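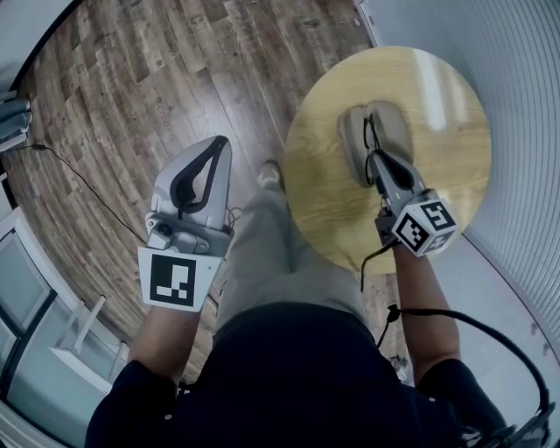
So my ferritin came back at 9. I had never heard of ferritin before this spring, and now I can bore a whole dinner table with it (ask my sister, she's had the full lecture twice).

For anyone else who's new to this, ferritin is the stuff your body stores iron in, and when the number gets low you can feel pretty rotten even while the regular blood count looks okay. Mine did look okay! I'd had it checked last year, got a cheerful "all normal" message, and went back to falling asleep on the couch at 7 p.m. with my shoes on. I figured that was just what being a grown-up felt like.

The thing that finally sent me back was the hill. I walk nearly 800 yards from the bus stop in Bosham to my front door, the last bit uphill, and I'd started stopping by the mailbox to pretend to read my phone. Also I was chewing ice. Like, trays of it. I mentioned the ice as a joke on my way out of the appointment and Dr. Vestergaard sat right back down and ordered another test. Craving ice is a known sign, apparently. Tell your doctor the weird stuff, please.
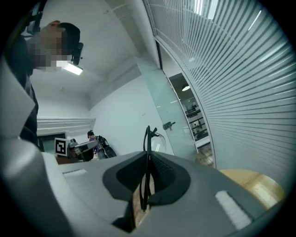

Close-up of the gray housing, with the thin black rod in the middle.

Anyway, pills. The first kind gave me a stomachache that could have cleared a room, so we switched to taking one every other day with a little food, and that I can live with. I was also drinking three cups of coffee before lunch, one of them right on top of the pill, and coffee gets in the way of iron. So does tea. My pill now happens at bedtime with a glass of orange juice, and the coffee stays where it was, thank you very much.

I'm 14 weeks in. The ice thing went away first, really fast, and one Sunday I noticed the trays were still full. My energy has been slower and kind of up and down. Last week I went to bed at eight two nights running and felt sorry for myself. My hair is still coming out in the shower too, and I'm told that part takes ages.

We're also looking into why it got so low, and I'll write about that when I know more. Next blood draw is in September. Sólveig (yes, we're on first names now, I'm there that often) wants me to stay on the pills until then, even if I feel great.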